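Okoritz Adds Pale Wood Tabletops to Its Flarton Line

Okoritz will begin selling its Flarton tabletops in a light wood in June. The tops go on sale through the company's own shop and through Herrera, which already carries the darker Flarton tops and the matching legs.

The new tops come in two sizes and are sold without legs. Buyers who own a Flarton base can keep it and change only the top, using the screws that came with the original table. A first run of 400 tops has been made, and a second run will follow in the fall.

The wood is pale blond with fine, close grain lines. In places the lines bend into soft arcs and long ovals, and the color shifts a little from one area to the next, with some warmer beige streaks. Under a strong light the surface shows a broad, soft glare.
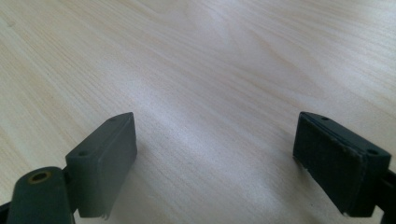

Sebastián Insaurralde said customers had been asking for a lighter top for years, mostly for small kitchens and north-facing rooms, and that he would sooner sell someone a new top than a whole new table. He added that no two tops will match exactly and that shoppers who want a pair should ask to see both before paying.

Okoritz recommends wiping the tops with a damp cloth and drying them right away. Hot pans should go on a trivet. The company will repair scratched or stained tops for 40 dollars plus shipping, with a wait of roughly 15 working days.

Drisirix will handle home delivery. Orders can be picked up at Herrera at no charge.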